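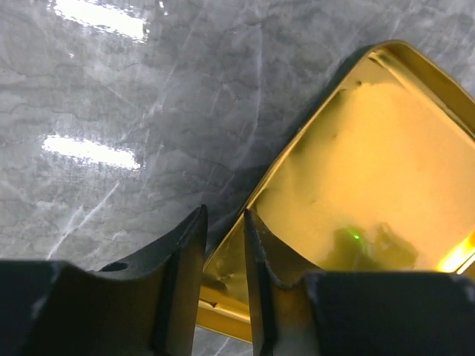

Surfaces and Trays: Our Part of the Hladun Project
Mamta Bhatia and Santosh Sachdeva

We picked the serving counter, and we're so glad we did! Our question was simple: how does a shiny surface change the way a tray looks on it? Gray marble turned out to be a great place to start. Polished stone throws the overhead lights right back at you in long white streaks, and the fine dark cracks give your eye plenty to follow (Santosh sketched them for a whole afternoon).

The gold tray was our favorite of the 9 we tried. Its rim picks up bright highlights, the inside of the corner goes amber, and the pale filling looks a lot yellower than it would on white.

We asked 35 classmates to rank the trays in February. Gold on gray won with 6 votes more than plain steel. Next we want to try the same trays on dull slate, with the lights off and the blinds open.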